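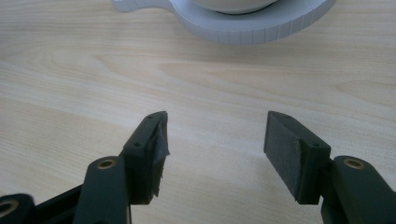

What kind of film is The Clarkurwood Bell?

It is a slow-burning ghost story, set in a mill town called Brunstead, and most people who love it will tell you it works nearly as well as a family drama as it does as a horror picture.

The Clarkurwood Bell is a horror film written and directed by Orathai Phromma, with music by Sombat Nakpan. It was produced by Paisan, a small company that had until then made mostly short films, and it runs for 100 minutes.

Plot

A schoolteacher comes home to Brunstead in October to settle her late aunt's affairs, and finds that the bell in the old Clarkurwood chapel — taken down when she was a girl — can still be heard every night at 9. Her neighbors are kind, and they feed her very well indeed, but they won't talk about it. An inscription in the chapel dates the bell to 1469, long before there was any town to ring it for, and much of the second half follows her as she tries to learn who brought it there.

Production

Phromma wrote the first draft as a stage play for two actors, and a good deal of that closeness survives in the long kitchen conversations. Shooting took just over 20 days. Nakpan built most of the score from handbells and a slightly out-of-tune piano, and the recordings were later released by the label Nolleo, with a few pieces that had been left out of the finished film.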